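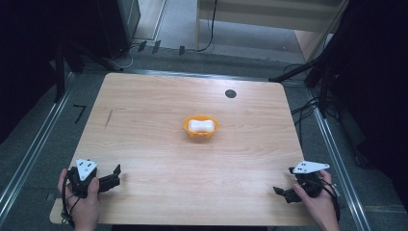
Ailbhe Heffernan thinks I got the Mistlow fossil wrong last time, and she wrote in to tell me so. She says I called it a fish with legs when I should have called it an amphibian, and that I mixed up the front of the animal with the back in my second paragraph. Fair enough on both counts! I've fixed the old post, and luckily there's now a proper paper out, so I can have another go at it with the facts in front of me.

The paper went online 7/18/23, and the animal finally has a name people can use in the hallway. Well, a nickname. The team calls it the Skodard skull, after the quarry where it was found, and the formal Latin name is long enough that I'll let you look it up. What they have is most of a skull, both lower jaws, a bit of shoulder and 14 vertebrae, all from one animal that lived in a swampy lake long before there were dinosaurs of any kind.

Ivar Skjelbred is the lead author, and I got him on the phone for a while (he was eating lunch, I was eating lunch, it worked out). The part he's most excited about is the teeth. Most amphibians from this stretch of time have simple cones along the edge of the jaw, good for grabbing something slippery and swallowing it whole. The Skodard animal has those too, but behind them on the roof of the mouth there's a patch of low, rounded teeth that look made for crushing. He thinks it was eating snails, or maybe small hard-shelled things off the lake bottom.

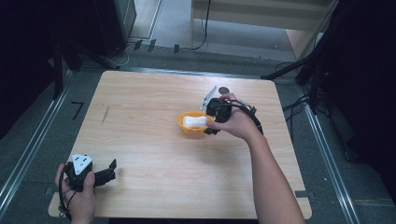 He was careful to say "thinks." There's no stomach content, and the shells found in the same layer are mostly whole. But the wear on those back teeth is heavy, with some of them ground nearly flat, and you don't get that from eating worms.

I asked how big it was, which is the question my kids always want answered first. From snout to the back of the skull it's 5 inches, so we're talking about something you could have picked up, if you didn't mind being bitten by both sets of teeth. The tail is missing, so nobody wants to commit to a full length. Ivar said "a stout salamander" and left it at that.

Not everybody is sold. Hye-jin Hong, who wasn't part of the study, told me the teeth are great but she isn't convinced by where the authors put the thing on the family tree. They ran the analysis 2 ways, and it landed on different branches each time — close together, but still different. She'd like to see the braincase scanned before anyone redraws a textbook. Konrad Olszewski, one of the coauthors, pretty much agreed when I passed that along, and said the scanning is booked for August.
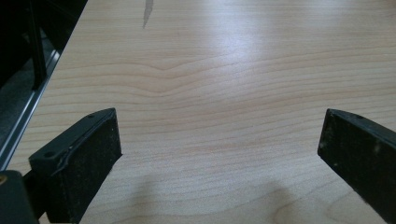

The specimen itself is number 929 in the Mistlow collection, and it's off display until the scans are done. A cast is up in the front hall in the meantime, next to the big slab of ferns, and I went over to see it on my way home. The crushing teeth are easy to spot if you crouch and look up into the mouth. I'll post again when the scan results are in, and Ailbhe, please keep writing.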